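From: Rozália Hubáček
To: teleop-users list
Subject: Re: Re: where does the task end?

Naima Shehata wrote:

> We have 44 demos of the block task and three operators, and I think
> we have three tasks. Karine stops when the block is inside the line.
> Océane likes to have them touching. I let go wherever the leader arm
> gets heavy. Does it matter, or will the policy sort it out?
>
> Also, do you redraw the loop between sessions or leave it?

Naima,

It will sort it out the way my nephews sort out a bill. We went through this in September with 3000 episodes, which I had proudly called "clean" in a slide. The trained arm would carry the block over, hover at the line, and think about its life until the timeout.

What fixed it for us was writing the end state down before anybody touched the controls. One sentence, taped to the monitor. "Both blocks inside the line" is a perfectly good sentence. "Both blocks inside the line and touching" is also good, but it's a different task and wants its own folder. Have a look at these two and tell me which of them your sentence would call finished:
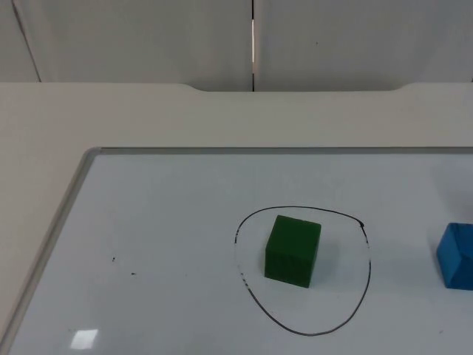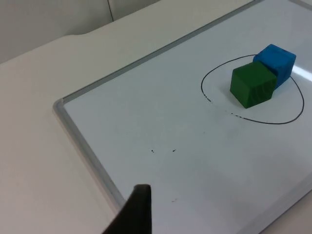

Fixed view (first) and wrist view (second), same whiteboard. Green is inside the line in both; blue is inside only in the wrist view.

As for the loop, leave it alone. A gap in the ink doesn't bother the operator, who knows what was meant, and I'd take a patchy line over a fresh one in a new spot halfway through a set. If you must redraw, log it.

For the heavy arm: check gravity compensation on the leader before blaming your shoulder. Then do 20 more demos with everybody following the same sentence, and train on those alone before mixing in the old ones. Karine will complain that hers were right all along. She may have a point, so keep them.

Rozália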